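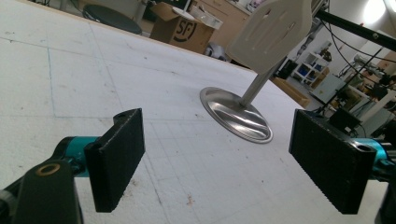
Both fingers open over the foam-board table, with the room's usual clutter behind.

The first thing Ynyr Lougher will tell you about the Zoltivar student robotics club is that it started with 3 members and a closet. The second thing, if you let him get going (and I did, for most of a November afternoon), is that the closet was a pretty good one, with a window and everything.

The club has long since moved into a proper workshop, the kind of room where every shelf is holding something somebody swears they'll need by spring. This year's project is a gripper you hold in your hand. A student picks things up with it, puts them down again, and a camera riding along records the whole business, so that later on a robot arm can try to learn the same moves. The goal for the season is 600 good recordings, and when I visited they had 44 they were willing to call good.

"We had more," Lougher told me cheerfully. "Then we watched them."

A lot of the work turns out slower than you'd expect from a robotics club. The pads on the fingers have been through so many versions that the early ones live in a coffee can, and the students still argue about texture — fine on one side, grooves on the other — with the kind of heat my own family saves for pie crust. The squares on the tabletop help them put an object back near the spot where it began, and I watched two sophomores spend a good ten minutes debating what "near" ought to mean.

I got a turn myself, naturally. It took me three tries to get hold of a paper cup, and I squashed it on the fourth, and everyone was very kind about it!

The team takes its recordings to the Brorkov meet in the spring, where the arm will have to manage without anyone's hand to help. Before then there's a travel fund to fill, and Lougher has a bake sale to organize.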